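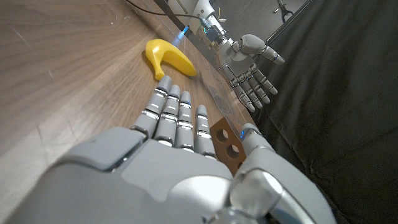
Ripening fruit in a cold kitchen

11 January 2023

Our kitchen at Dellham faces south, which in this hemisphere means it gets no direct sun from autumn until well into September. Fruit bought green stays green. Over the past couple of years I have kept notes on what speeds it up, and a few people have asked for them, so they are written out below with the guesswork marked as guesswork.

Some background first. Fruit is usually sorted into climacteric and non-climacteric types. Climacteric fruit carries on ripening after picking, with a rise in respiration and a burst of ethylene. Bananas, avocados, pears, apples, mangoes, tomatoes and most stone fruit are in this group. Citrus, grapes, strawberries, cherries and pineapple are not. Leaving a sour mandarin on the windowsill will change the colour of the skin and dry out the inside. It will not make it sweeter.

Bananas are the simplest case. They are picked green, shipped cool and gassed with ethylene in a ripening room before they reach the shop. By the time they are on sale the process has already been started, and temperature is the main control left to you. Below about 13 degrees the skin is damaged and goes a dull grey-brown, and fruit chilled while still green may never ripen properly. A ripe banana in the fridge is a different matter. The skin goes dark and the flesh holds for a few days.

The paper bag method works, within limits. The bag holds in ethylene while letting some moisture escape. A sealed plastic bag traps the water as well, and every batch I tried that way had mould at the stem end. Adding an apple helps with avocados and hard pears. With bananas I could not separate the effect of the apple from the effect of the bag.

The test I ran last winter was as follows. I used 3 bags, the same type of brown lunch bag in each case, with two avocados to a bag. The first had avocados only. The second had a Granny Smith added. The third had a ripe banana added. All of them sat on the same shelf in the pantry, away from the oven. I pressed near the stem once a day with a thumb and wrote down the result. The bag with the banana was ready first, the apple next by a day, and the avocados on their own last by a further two. The sample is too small to draw much from, and thumb pressure is a poor instrument. Innes Jardine suggested weighing them instead. I tried it on a 227 gram avocado and found that weight loss tracked the dryness of the pantry more closely than it tracked the softness of the fruit.

Pears need separate treatment. European pears ripen from the core outwards, so one that feels soft at the belly is already past it inside. Check at the neck. Packhams and some of the winter varieties also need a spell in the cold before they will ripen evenly. Shop fruit has normally had this. Fruit from a backyard tree has not, and ours get two weeks in the bottom of the fridge, then come out to the bench.

Tomatoes do not need light. The windowsill habit persists, but warmth is doing the work, and direct sun on one side gives uneven colour. I put late green ones in a shallow box, stem down, in a single layer with a sheet of newspaper over the top. Check them every second day and take out any that have split.

Storage afterwards is mostly a matter of keeping things apart. Potatoes and onions do not belong together, apples should be kept away from leafy greens, and the crisper drawer is too small to manage either if you put everything in it. We now use the drawer for greens and keep apples on the top shelf in an open bowl.

I still have no good result for mangoes. The ones we bought before Christmas went from hard to stringy with nothing in between, in the bag and out of it. If the next tray is any better I will add the numbers here.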